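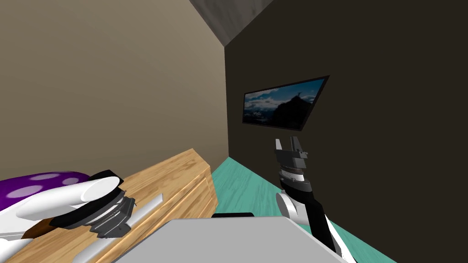
How does anyone end up studying the enzymes in pond snails? At Clurncombe, the small research station north of the lake, you start with a bucket and a very good pair of boots.

The snail team there has spent years on one stubborn puzzle: why some of the animals heal a torn foot in 7 days while their neighbors take most of a month. I love this kind of science. It's muddy and slow, and then one morning a gel lights up and everybody crowds around the bench!

The answer seems to sit in a protein the team calls Jorkik, after the creek where they first collected the fast healers. They have now tested 899 snails. Of those, 446 carried the quick form of the protein, and in the best tanks they closed a wound up to 2 weeks sooner than the rest.

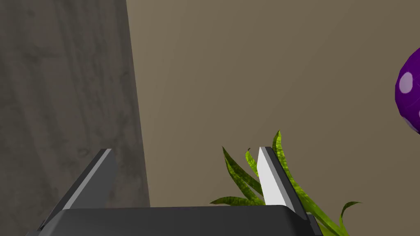
*Clurncombe, in May.*

What comes next is the part I can't wait for. A second group, working out of the Ranjbar building across the road, wants to know whether Jorkik does anything at all in mammal skin cells. Early plates look lively, though the biochemists keep telling me to calm down (I won't). They're growing a new batch now, and the snails, fat on lettuce, are back in their tanks until the fall count.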